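4.2 Last-Mile Link Budget and Uplink Contention

The Lellberg cooperative network serves 117 premises over a passive optical tree with two splitting stages. Traffic enters at a single head-end in the Zosum exchange building and leaves through one leased wavelength. Homes beyond the end of the fiber are reached by fixed wireless from a mast at Kokska. We treat the two access types separately, as their failure modes share little beyond the head-end.

For the fiber portion, the longest path has a measured loss within the design margin of the optics, and no subscriber port was found outside its receive window during the study. Splice loss was dominated by a small set of aerial closures installed in January, before the crew switched to a sealed type. Reworking these closures removed most of the spread between neighboring drops.

The wireless portion is less uniform. Each sector is shared, and the scheduler grants uplink slots in order of queue age. Gudeta and Siddiqui treated such a queue as memoryless. Our traces do not support that assumption in the evening hours, when video calls and backup jobs overlap and arrivals become strongly correlated. We therefore replayed recorded arrivals instead of drawing them from a distribution. Each replay covered 1,000 scheduling rounds and was repeated 20 times with a shifted start point.

Under the default policy, the slowest tenth of packets waited 175 ms or longer in the busiest sector. Capping the grant size lowered this delay at a small cost in peak throughput. The cap had no measurable effect in lightly loaded sectors, so we applied it everywhere to keep one configuration on the mast.

The final traffic class is remote operation, in which a user on the network controls equipment at another site. Its uplink is a thin stream of commands, and its downlink carries rendered or captured video. Following Mekonnen et al., the Workneh client generates this load, with commands sent at a fixed rate and never retransmitted.

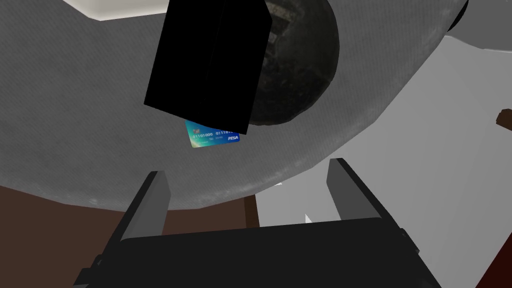 Fig. 7. Simulated parallel-jaw gripper with the fingers apart.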